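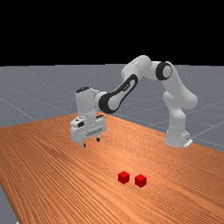
4. Setting up your company soccer team in Flirby

Read this section if you are the team organizer. Players only need Section 5.

1. Sign in with your work email and open Teams.

2. Select New Team. Type the team name the way you want it on the league table. The name locks once the first match is entered.

3. Under Office, pick the site where most of your players work. A team can belong to one office only.

4. Add players by email address. The squad limit is 28, including anyone marked as injured or on leave.

Note: Contractors can play in friendlies but do not show up in the league squad list. Ask Mariann Kun in the Kesness office if you are not sure how someone is classed.

5. Choose a captain and a backup. Both can enter scores, but only the captain can move a match.

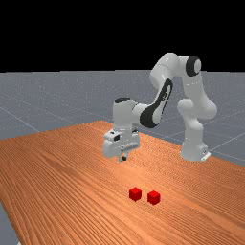 The backup gets the same match reminders as the captain — turn these off under Alerts if they are not wanted.

6. Open Fixtures and enter your home field and kickoff time. Evening slots at Pálfi close at the end of October and reopen in spring.

7. Select Submit. The team shows as Pending until the league desk approves it.

Caution: Deleting a team also deletes its match history. To rest a team for a season, use Pause.

Match notes

Each match page has a notes box that holds up to 2,000 characters. Notes are visible to everyone in the company, including the other team.

Section last changed 2/22/21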